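Bimanual tabletop set - gallery

Selected stills from the Hirar collection at the Brenuneo lab. The set holds 152 demonstrations, all teleoperated, recorded by Atieno Lyimo and Senad Stan. Each episode is stored with joint positions, gripper width and synchronized video from the head and wrist views. 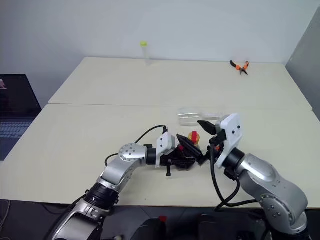

Head view. Both grippers at the container with the yellow lid; clear bottle-like container on its side behind them.

Transparent items are kept in the set on purpose. Depth readings on them are poor, so the policy is trained on color video and joint state only. Episodes with a dropped object are labeled and kept in a separate split - 15 at present.
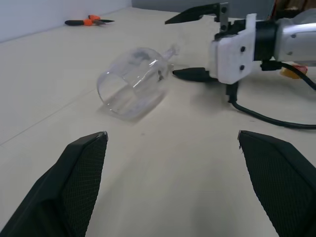

Wrist video is stored at the same rate as the head view and is not cropped. Object poses are changed by hand between episodes, and the start pose of both arms is fixed. Bakari Rweyemamu checks time alignment every Tuesday; offsets above 3 frames are rejected.

Labels and split files: ask Faraji Mosoti.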